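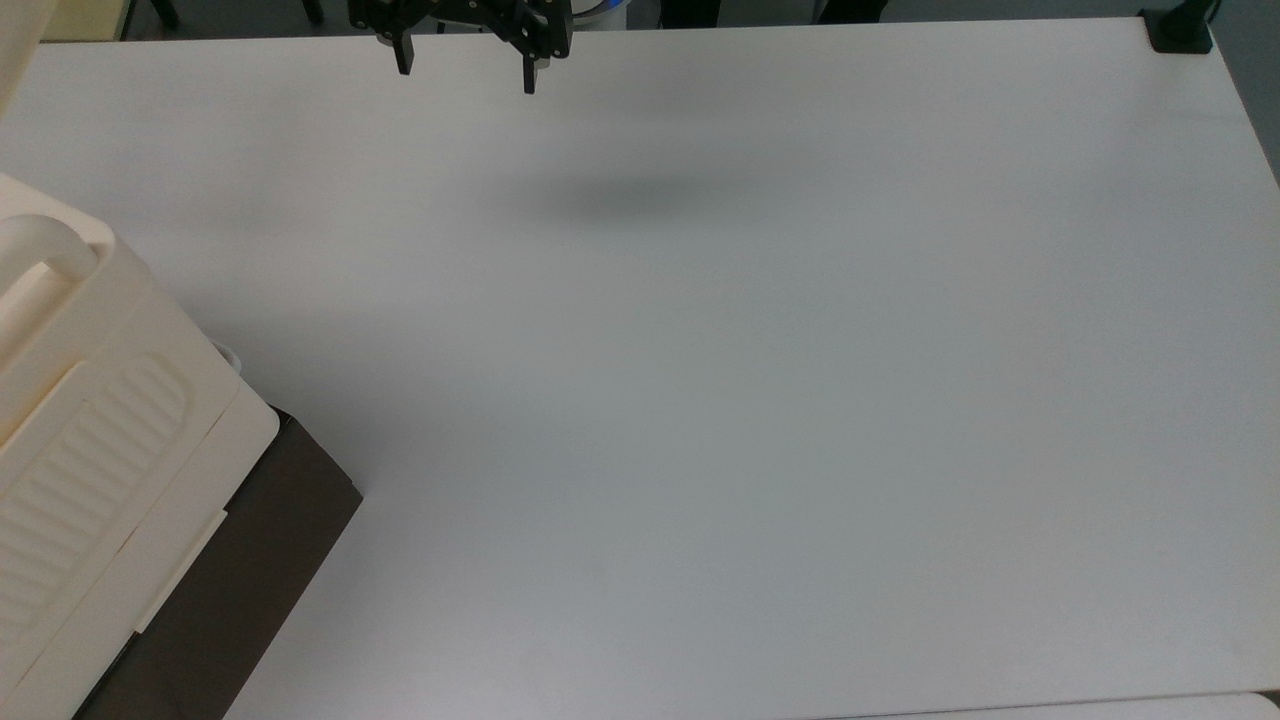 Section 4. Getting ready to start your 3000-piece puzzle

We know the temptation is to tear open the bag the minute it comes out of the box, and we've all done it, but a large Wattanapong puzzle goes so much better if you give one evening to getting ready first. The most important choice you'll make is where it's going to live for the next few weeks. Pick a surface that is flat from one side to the other and bigger than the finished picture, with room left over for your trays. A wide, matte top in a pale gray-white, like this one, is about as kind to puzzlers as a table gets, because a dull finish won't throw the ceiling light back in your eyes and the darker pieces stand out nicely against it. If your own table is glossy or strongly patterned, unroll the felt sheet that came in the box and work on that instead.

What you'll need

The sealed bag of pieces
The folded poster
The Tridwood sorting tray set, part 2180 (eight trays, stacked inside one another)
The felt sheet
A lamp you can move
A soft, dry cloth

Setting up the table

1. Wipe the surface with the cloth and let it dry completely if you've used any water. Crumbs are surprisingly good at getting under a piece and making you believe it doesn't fit.

2. Open out the poster and lay it face up where you plan to build. This shows you how much room the finished puzzle will take. Leave at least a hand's width free on every side, and a little more on the side where you'll sit.

3. Mark the corners with small bits of painter's tape, then take the poster away and hang it up where you can see it without turning your head too far.

4. Place the lamp on the side opposite your writing hand. Sit down, reach out as though you were placing a piece, and move the lamp until your arm no longer throws a shadow over the spot you're reaching for.

Note: If more than one of you will be puzzling, take turns in each chair before you settle on where the lamp goes. Zhiqiang Xia, who wrote the first edition of this guide, built his first big puzzle across from his mother and had to move the lamp every evening for a month.

Caution: Keep the lamp's cord off the table and away from walkways. Please don't set up right beside a radiator or in a sunny window. Heat and damp can make the pieces curl, and strong sun will fade them over time.

Sorting the pieces

5. Unstack the trays and arrange them around the outside of your tape marks, within easy reach.

6. Cut the bag along the dotted line with scissors. Pulling it open by hand tends to end with pieces on the floor (and under the couch, and in the dog).

7. Pour out a few handfuls at a time into one of the trays and gently shake it, so the puzzle dust settles to the bottom. Lift the pieces out and tip the dust into the trash before you carry on.

8. Go through each batch and pull out anything with a straight side. These are your edge pieces and they get a tray of their own. Sort the rest by color or by pattern, whichever jumps out at you first. You'll change your mind partway through and that's perfectly all right.

9. When you've finished, turn the bag inside out and check the seams, where a piece or two likes to hide.

Note: There's no need to sort everything in one sitting. The trays stack safely when full, so long as they're level, and you can put them on a shelf between sessions.

Caution: Small parts. Keep the pieces away from children under three.

If a piece seems to be missing

Wait until the puzzle is finished before you worry. Most missing pieces are in the wrong tray, stuck to a sleeve, or already sitting in a spot where they almost fit. If you still have a gap at the end, send us the batch code from the bottom of the box along with a photo of the gap and the pieces around it. Kamonchanok Jaidee looks after replacements and will match the piece to your batch, as the cut varies a little from one to the next.

Once the trays are full and the lamp is where you want it, go on to Section 5, Building the Border.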